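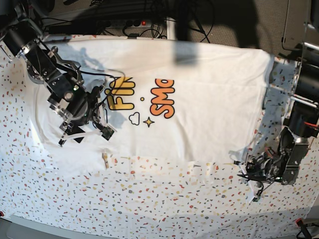
Mwanaisha Bakilana has been folding other people's T-shirts for 19 years. She started in the back of a hotel laundry, moved on to the stockroom of a clothing store, and now runs Narkwood, a small wash-and-fold business with two washers in front and a long table in the back. I went to see her on Apr 21, 2024, and we talked while she worked through a customer's order.

She starts with the surface. "A bare table is slippery," she says. "The shirt slides when you pull a sleeve in, and then you're chasing it. Put a cotton tablecloth down. It can be any old one. Mine came from a birthday party."

A pattern on the cloth doesn't bother her. Small specks are fine, in her view, and a plain white shirt is easier to see against them than against a plain white cloth. Stripes she avoids because she ends up lining the shirt up with the stripe when it should be lined up with itself.

The next step is the one she thinks most people rush. The shirt goes down flat and gets smoothed from the middle out, with the palms, before any folding.

"You don't have to iron it. Soft wrinkles are okay. What you want is the hem straight. If the hem is straight, the rest of it will come along."

I asked about printed shirts, which make up a good part of what comes in. Bakilana folds those so the print ends up on the front of the finished square, with no crease through the lettering if she can help it. That means laying the shirt face down, folding the sides in and bringing the bottom up in two moves. Some prints are too wide for this. "Then you get a fold in a letter. It's a T-shirt. The customer will live."

She does worry about heat. Thick rubbery prints go in the dryer inside out and on low, and they cool down before they are stacked. She once had two shirts from the same load stick together front to front, and she paid for both.

White shirts get their own wash. She doesn't use bleach on anything with a colored print and prefers a longer soak with ordinary detergent. Collars she rubs by hand with a little dish soap.

Her one employee, Tamsin Dunstan, came over from the front counter partway through our talk. Dunstan folds differently. She works with the shirt sideways, neck to one side and hem to the other, and brings the near half over first.

"I'm short and the table is deep," Dunstan says. "If I lay it the regular way I can't reach the collar without leaning on the shirt."

Bakilana used to correct her and has stopped. The squares come out 9 inches wide either way, and that is what fits the shelves. The two of them can get through up to 138 shirts on a busy day, most of them from a summer camp that starts sending its laundry in May.

They have tried plastic folding boards, and Dunstan still uses one for dress shirts. For T-shirts, both find it slower than hands.

Before I left I asked what people at home could do better. Bakilana thought about it while she squared up a stack.

"Fold them the same day," she says. "Leave them in the basket overnight and you're smoothing out wrinkles for twice as long. And don't make the stacks so high – when you pull one from the bottom, you have to do the whole thing again."

Narkwood takes drop-offs until six. Shirts are priced by the pound, and folding is included.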